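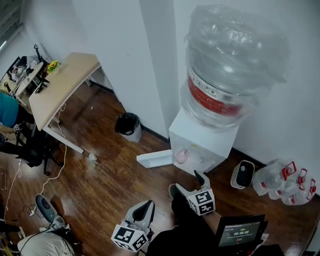 The dispenser corner in our office, with two empties by the wall

Water dispenser: where do you keep the empty jugs?
Forum: Small Office Matters

harsh_sr
Hello all. I look after the small things in our office at Wirmont (paper, coffee, water, bins). You see our dispenser corner in the photo. My question is about the empty jugs. They lie on the floor beside the dispenser until the delivery man takes them back, and in a full month they go almost to the heater. Our supplier is Grorkwood and they come every 9 days. Do you have a rack, or a cupboard, or do you simply let them lie? The floor is shiny and I would like also to know if water drops do harm to it.

Ekua A.
We have a metal rack from Tratero, three levels, jugs lying flat. It stands in the corridor so the office stays clear. Good thing, but measure before you buy. Ours is deeper than I expected and the door of the copy room now opens only half.

ravi_kashyap
For me the jugs are not the problem. I would first move that heater. Water machine and electric heater at the same wall is not a good idea, and plastic jugs next to a heater also not.

harsh_sr
Ravi, the heater is used only in the mornings of February, when the room is really cold. But I understand what you mean.

ravi_kashyap
Then keep it in a cupboard until February :)

Madhu K
I don't agree that it is so dangerous if it is unplugged. But the jugs I would not leave there. Yours look already a bit crushed. Does Grorkwood give the deposit back for such ones? Our supplier refused two last year and we paid 300 each.

harsh_sr
Good question, I never asked. They take them always without looking. I will write to them.

Anju Rana
Is this not the thin kind of jug, which is used one time only? With ours there is no deposit at all. We press them flat, put the caps in a separate bag and everything goes to recycling. You should ask this before you spend money for a rack.

Ekua A.
Anju is right, ask first. If they are the one-way kind you can forget my rack.

Madhu K
About the floor: if it is laminate, please put a mat. At my last work place the water went into the joints under the dispenser and the boards came up at the edges. The repair was 2835 and the landlord did not want to hear anything. A drip tray is fine but people fill their bottles in a hurry and the tray is full before anyone looks.

ravi_kashyap
A mat holds the water under it and then you don't see it. I would take a flat plastic tray with a border, and a cloth hanging near.

Madhu K
You can lift a mat, Ravi. We lift ours every evening when we empty the bin.

ravi_kashyap
You do. In my office it would stay there until summer.

harsh_sr
Thank you everybody. Grorkwood answered me: the jugs are one-way, no deposit, and the driver took them until now only as a favour. So no rack. I ordered a tray with border from Mittal for 682 – it should come in December 2023, before the holidays. The heater goes into the cupboard.

Anju Rana
Please tell us the size of the tray when you have it. I need one too, our dispenser is the same boxy type.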